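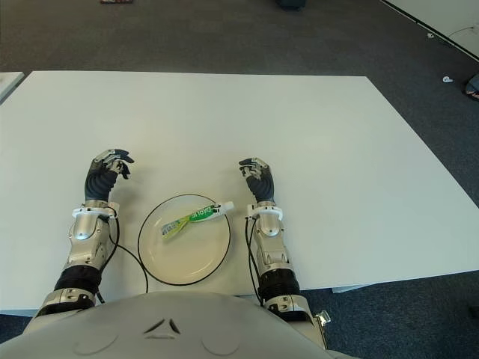 February, Clidard notebook, started at 8:20 in the morning and finished off after lunch

Coffee first, then the cables, then the robot, which is the order I promised myself I'd keep after last week. Everything came up on the first try apart from the left wrist stream, and that came back after I reseated the connector (the same one as always, and yes, it's on the shopping list now). Handuner found all the streams and the clocks lined up nicely, so I let it write a throwaway episode, played it back, and was recording for real by a quarter past nine.

For anyone at Avdale picking this notebook up in the middle: we're on the tube-and-dish task, the second one in the Clidard set. The instruction attached to each episode is "put the tube in the dish," and the goal for this task is 3,000 accepted episodes. I know that sounds like a mountain! It goes faster than you'd think once your shoulders relax and you stop treating each one as a performance.

We're using six start layouts, and I've kept the numbering from the earlier pages so that nobody has to relabel anything. Layouts one through three have the tube lying out on the table to the right of the dish at different angles. Four and five move it farther toward the back, where the right arm has to stretch for it and the elbow opens out more than I like. Six is the recovery layout, in which the tube starts in the dish badly placed, hanging over the rim a little or leaning on it, and the operator just has to nudge it into a decent resting place. Six is short and fiddly and I enjoy it far more than I should.

I recorded 129 episodes this morning before I had to give the room up. Of those I've set 49 aside for a second look, and that's a higher share than I wanted, so most of this entry is me thinking out loud on where they came from.

The biggest group is hesitation. I'd get the hand over the tube, decide I didn't like the angle, back off, come in again, back off again. As a human being I find that perfectly reasonable. As training data it's a mess: the model sees a hand floating over a tube and has two or three contradictory ideas of what comes next, and we know from the first task that it'll happily learn to hover. One clean second approach is fine and I've kept those. Three or more and I flagged the episode. If somebody wants to argue for a different cutoff, please do it in the margin here and we can talk it over, I'm not attached to it.

The next group is late stops. I kept forgetting the foot pedal. The tube would be down, the hand would be open, and I'd be sitting there admiring it while Handuner went on writing still frames. Those can be trimmed and should go back in the accepted pile without much trouble. I've tagged them "tail" so they're easy to pull up together.

The last group is the one that bothers me, and it's the fingers on the right hand lagging the glove. The thumb is fine. The middle fingers close a hair after I've closed mine, and the longer I work the more I compensate by closing early, which means the recorded commands and the recorded joint positions drift apart over a session. I ran the Majumder calibration twice and it passed both times, with nothing in the log to complain of. I'd like another pair of hands in the glove before I write to them.

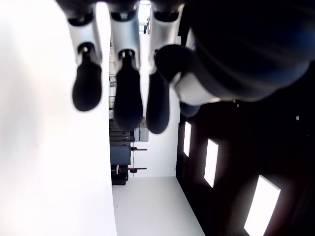 Should the wrist views be saved for an episode even when the hand isn't near the tube?

Every stream gets saved for the whole episode, start to finish. The training code decides later which views to use, and an episode with a hole in one stream is rejected on import, so please don't switch one off partway to save disk space.

I've copied that out in full after getting it in one form or another from practically everyone who has sat at this station. It's a fair thing to wonder, mind you. A good part of any wrist recording is fingers and room and not a great deal else, and it feels wasteful to keep it all. But the approach is in there too, and on the first task the wrist views were what got us past the bad habit of closing too soon. I'm a convert, and converts are tedious, so I'll leave it there.

A few words on pace. I tried working in one long stretch and then I tried stopping every fifteen minutes, and the short stretches win by a mile. The flagged episodes bunch up badly toward the end of the long one. My wrist gets tired in the glove before I notice it's tired, and the first symptom is that I begin dragging the tube along the table instead of lifting it. Dragging isn't forbidden by the task sheet, I checked, but it does give us two quite different ways of doing the same job, and I'd rather we settled on lifting for layouts one through five and allowed a push only in six. I've written that onto the sheet in pencil. It can be rubbed out if it causes an uproar.

I also changed how I reset between episodes. Up to now I'd been putting the tube back by eye and being rather proud of my consistency, which was silly of me, as consistency is the very thing we don't want there. The layouts are meant to be neighborhoods. So this morning I set it down within the neighborhood without fussing over it, sometimes cap toward the robot, sometimes away, sometimes squarer to the table edge, and the variety in the playback is much nicer to see. The dish should wander a little as well. Keep it where both arms can get to it and otherwise don't be precious.

Layout three took the longest today. With the tube lying lengthwise it's tempting to come down on it from above and pinch, and the pinch slides off more often than it holds. Going in from the side, low, with the thumb leading, worked out far better for me. I'd suggest practicing that one unrecorded until it feels dull.
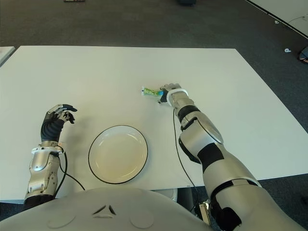 Right hand on its way to the green-and-white item; plate empty, left hand waiting to the side.

The left arm question came up again too, so let me put down what I think. The task is done with the right hand and the left has nothing to do, and an operator's left arm with nothing to do starts having ideas. In the early sessions mine drifted all over the place: it crept toward the dish, it sagged, once it knocked the rim and I had to throw the whole episode out. What I do now is bring it up to a comfortable half-open pose at the beginning and rest my real elbow on the chair arm, and leave it there. It doesn't have to be frozen. A little sway is natural, and the model copes with a little sway. What we can't have is the left hand joining in on one episode out of ten, as it'll learn that helping is sometimes part of the job, and then we'll spend April teaching it otherwise.

If we do want a two-handed version (and I think we do, eventually, since handing the tube across would be lovely to have) it should be a separate task with its own sentence and its own target. I've put it on the wish list at the back of the binder.

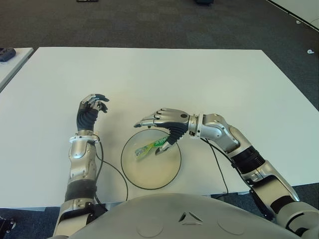
Release is where I'd like us all to slow down. On playback, the accepted episodes mostly show a calm approach and a tidy lift, and then a rushed letting-go, as if the operator had already moved on to the next one in their head. I did it myself over and over. The contact we care about at this stage is small: the thumb down inside the dish with its tip at the right end of the packet, the other fingers spread above the rim, and nothing else needing to touch anything. From a position like that, the hand should lift away upward and a bit to the right before the pedal goes down. Sweeping off sideways is what catches the rim. I've marked a handful of nice slow ones in Handuner with the tag "release good" and I'd be glad if people would watch a couple before sitting down to record.

On labels, the end-of-episode note stays as it was, meaning success, partial, or fail, plus free text if you feel moved to add any. "Partial" is for a tube that's resting on the rim. Please don't be kind to yourself and call those a success! The reviewers on the other side of the building do look, and a partial is perfectly useful to us as long as it says so. I relabeled a few of my own from this morning after a second viewing and felt quite virtuous.

Storage is fine for now. The copy to the Avdale server ran over lunch and the checksums matched, and I cleared the local scratch folder afterward. Don't clear it before you've seen the match message, even if the copy window has closed itself. It closes itself on errors too, which seems to me a strange choice, but there we are.

Left to do, in no special order:

Trim the "tail" episodes and put them back through import.
Compare glove and joint positions over a full session for the right middle fingers, then write to Majumder with the plots.
Two new left wrist connectors, the short kind.
Somebody other than me to record layouts four and five for a while. I've got a style on those by now and I don't want the model to get only mine.
Check whether the penciled line on lifting has survived.

Station is powered down, gloves are back on their hooks, and the tube and dish are in the top drawer under the spare pedal.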